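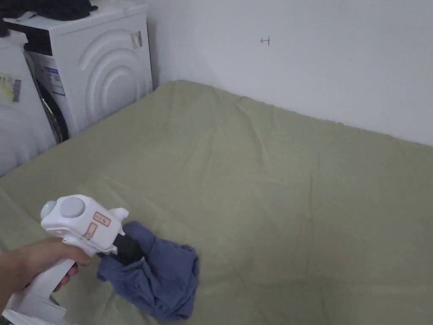 Pilkington Linen and Bedding Library: progress report to the Atar Fund

Last updated April 25, 2024

Search this site Enter keyword Go

Thank you, first of all, for your patience with this one. We had meant to get it to you earlier in the month, but the move to the new storeroom took up most of our evenings and the paperwork slid down the pile.

When you agreed to support the library last August, we were lending sheets, doonas and blankets out of a spare office at the Pomano neighbourhood centre, mostly to families who had been offered a house at short notice and had nothing to put on the beds. That is still the heart of what we do. Since then we have lent or given out 1,387 items, which is a good deal more than we had put in our application, and fitted sheets in queen and double sizes remain the thing people ask for most. Single sheets we have in abundance, and if you know of a boarding house or a school camp that could use them, please do send them our way!

The storeroom on Alasis Street has made a real difference. It is dry, it has a proper door that locks, and we can sort by bed size instead of by whichever box had room. We labelled the shelves by colour at first, which looked lovely and was no help at all when somebody rang wanting a king single, so that was undone within a fortnight.

Washing has been the harder part. Your grant covered 2 commercial machines, and both are in and running, though the second sat in its wrapping for 6 weeks while we waited on the plumber and then on a part for the drain. During that stretch we paid for laundromat loads out of the general budget, and you will see this in the attached figures as an overspend of about $200. We would like your okay to cover it from the money set aside for shelving, where we came in under.

We have also changed how we take donations. People are very generous, but a fair bit of what came in over summer was worn thin or had lost its elastic, and sorting it ate up whole afternoons. There is now a short note at the drop-off point asking for bedding you would be happy to give a guest, and the quality has picked up nicely. The worn things go to the animal shelter, who are always glad of them.

For the coming quarter we hope to open one evening a week for people who work during the day, and to put together a small winter kit with a doona, a blanket and flannelette sheets. We are still getting prices on the doonas — the first quote was rather a shock — and will send those through once we have a second to compare.

You would be very welcome to drop in and see the place. The kettle is nearly always on.

3 shares 0 comments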